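How to Get a Big White Work Table Clean (and Keep It That Way)

Posted 10 May 2018 in Workshop and Lab Upkeep

If you search for advice on cleaning a white work table, you will be told to use baking soda, vinegar, toothpaste, a magic sponge, or all four at once. I have tried most of these on the big tables in our lab at Waltby, and I don't believe half of what is written about them. Baking soda and vinegar fizz nicely and then you have salty water. Toothpaste is an abrasive with mint in it. It will take a mark off, and the shine goes with it.

What follows is the routine I use now. It's dull, it takes 30 minutes for a large table the first time, and it costs very little.

What you need

A bucket of warm water
Plain dish soap
Four cloths, the flat microfiber kind, washed without fabric softener
Rubbing alcohol, 70 percent
A plastic scraper (an old store card does fine)
Gloves
A small box or tray for loose bits

You don't need a "surface restoring system." Ullcombe sells one in three bottles, and I bought it, and bottle one smelled and behaved like dish soap. Bottle two was a polish that made the table slippery. I never opened bottle three.

Before you start

Find out what the top is made of. White tables come in melamine, high pressure laminate, painted wood, coated steel and a few other things, and they look much the same from a couple of steps away. Look at the underside or a cut edge, or dig out the invoice. Alcohol is fine on most laminates. It can soften paint. If you can't find out, test a patch the size of a coin near a back corner and leave it for an hour before you decide anything.

Turn off and unplug whatever is powered and can be unplugged. If something is bolted down, leave it bolted down and clean up to its base. I used to unbolt things for a "proper" clean and spent the rest of the afternoon lining them up again, for the sake of a strip of tabletop that had been covered and was cleaner than the rest.

Step 1. Clear it, really clear it

Take off everything that lifts. Pens, tape rolls, mugs, the cable that has no owner. Loose screws and clips go in the small box, and the box can stay at the edge of the table as long as you move it when you get there. People will tell you to sort as you go. I'd say don't. Sorting is a different job and it will eat the time you set aside for cleaning.

Step 2. Dry wipe first

Go over the whole surface with a dry cloth, starting at the far edge and pulling toward you. This gets the grit off. Skip it and you drag the grit around under a wet cloth, and that is where many of the fine gray scratches on white tops come from. Fold the cloth to a clean side every few passes.

Don't blow the dust off with canned air. It lands on the floor, on the next table, or in whatever instrument is nearby.

Step 3. Soap and water

One small squirt of soap in the bucket. More soap means more rinsing, and a film of leftover soap picks up dirt faster than a bare surface does. Wring the cloth until it no longer drips - this matters at the seams and edges, where water gets in and swells the board on cheaper tables.

Work in strips the width of your arm's reach. Far side first, then walk around. On a wide table the middle never gets done because everyone cleans from where they are standing. 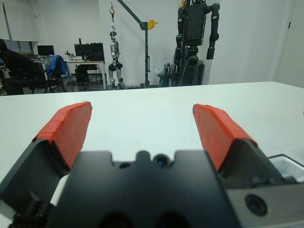
Rinse with a second cloth and clean water, then dry with the third. I know everyone skips the drying. On a white top you will see every streak once the lights are on, and you'll end up doing it over.

Step 4. The marks that are left

Most of what remains will be one of these.

Tape residue. Lift what you can with the card, held nearly flat. Put a little alcohol on the fourth cloth, lay it on the spot for a minute, then wipe. Repeat before you rub harder. Citrus removers work too but leave an oil you then have to wash off, so I can't see the point.

Dry marker. Alcohol again. The trick of drawing over old marker with fresh marker does work on a whiteboard. On my table it gave me a bigger mark.

Permanent marker. Alcohol, several rounds. You may be left with a faint shadow. Anyone who promises otherwise is selling something.

Black scuffs. Try a clean pencil eraser. The white foam sponges also take scuffs off, but they are very fine sandpaper, whatever the packet says. One use won't hurt. Used every week on the same spot they'll leave a dull patch that you can see from the door.

Yellowing. If it is in the plastic, it is staying. I tried the Vatent whitening gel on a yellowed corner for a whole month, November of last year, and the corner is still yellow.

Step 5. Leave it alone

Let the table dry for ten minutes before anything goes back on. Rubber feet set down on a damp top can leave rings, and those are worse to shift than marker.

Keeping it clean

A dry wipe at the end of each day and soap and water once a week is enough for us. I don't use a mat over the whole table. Mats trap grit underneath, and they cost more than people expect. A small mat where you cut or solder is a good idea.

I don't wax either. The Woo forum has a long thread in favor of car wax on laminate, and I read as much of it as I could stand. Tape won't stick to waxed surfaces, and we need tape to stick.

If the top is chipped through to the core, fill the chip before you clean near it, or water will get in. A white repair stick will do, though the color match is never as good as it looks on the package.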